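Nappe en coton enduit : le traitement « anti-taches à vie », ça vaut quelque chose ?

Posté dans Maison > Linge et entretien

Gediminas Eglītis
Bonjour, je dois remplacer la nappe de notre table ronde. Chez Jukholm, le vendeur m'a proposé un modèle enduit de la marque Skallonari, presque deux fois plus cher que le coton ordinaire, avec un traitement censé tenir 1000 lavages. J'ai du mal à y croire. À un lavage par semaine, on ne risque pas de retourner au magasin pour réclamer avant une bonne vingtaine d'années. Est-ce que quelqu'un en a une depuis assez longtemps pour me dire ce qui reste de l'enduction ? Je précise que nous mangeons dessus tous les jours et que le vin rouge finit régulièrement à côté du verre.

Benito Palacios
Je me méfie aussi. J'ai eu une nappe enduite Tramstead, achetée en novembre, et au printemps elle marquait déjà aux plis. Le vendeur m'a répondu que je la pliais mal. Il aurait fallu la rouler, paraît-il, ce que la notice ne disait nulle part. Le chiffre de lavages vient sûrement d'un essai à froid, sans essorage. Demandez à quelle température et selon quelle norme, vous verrez la tête du vendeur.

Depuis, je suis revenu au tissu simple, à fond blanc avec des triangles éparpillés, du bleu marine, du gris, du rouge brique. Un motif dispersé de ce genre fait oublier pas mal de petites auréoles.
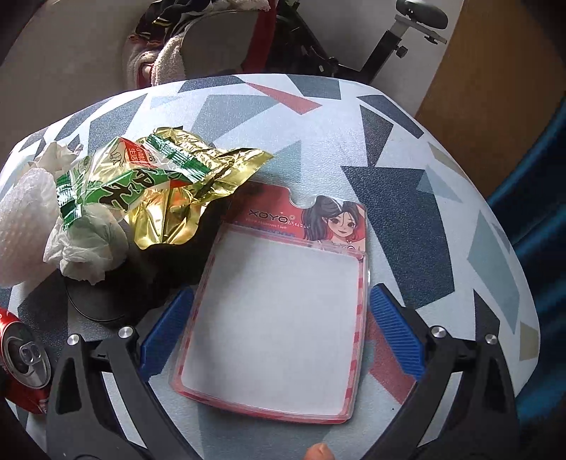
Photo : B. Palacios

Pour le vin, eau froide tout de suite, puis savon de Marseille, et machine à 40 si l'étiquette le permet. Je ne mets jamais de sel, je n'ai jamais vu la différence. Prenez aussi le diamètre de la table plus le tombant des deux côtés, et ajoutez quelques centimètres : le coton rétrécit au premier lavage, quoi qu'en dise l'emballage.

tante_do
la mienne a 4 ans et elle est nickel. un coup d'éponge et c'est tout, je ne l'ai jamais passée en machine

Benito Palacios
@tante_do Justement, si elle n'est jamais lavée, ça ne prouve pas grand-chose pour les 1000 lavages.

Gediminas Eglītis
Merci. Je repasse chez Jukholm samedi et je demande la norme par écrit. Sans réponse claire, je prends le coton.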